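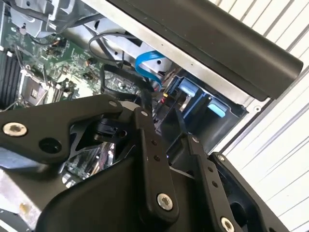
Fig. 1. Gripper over the open case. Note the bare screw heads on the links.

Session 4: Home-built arms and old PCs
Notes by Carola Kasten

The Strobel forum says a shop-built arm can strip a desktop without help. I doubt it. Gerd Pfeiffer's log at the Milby workshop has 168 attempts at pulling one cable, and he won't publish the success rate.

Check before you believe any claim:
- who placed the case, and how carefully
- whether failed runs were dropped
- what a screwdriver and a patient person would need

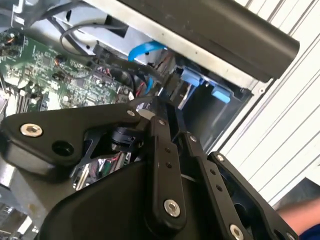 Fig. 2. Gripper and drive cage. Blue cable, light-blue latches.

Cables are the hard part. They sag, they snag, and your model of them is wrong by the second try. Latches are easier on paper.

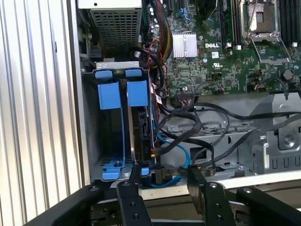 Budget: Gerd spent 3,250 on parts and calls that cheap. Compare it with your own quote before Monday, December 16, 2024. Bring the log, including the bad days.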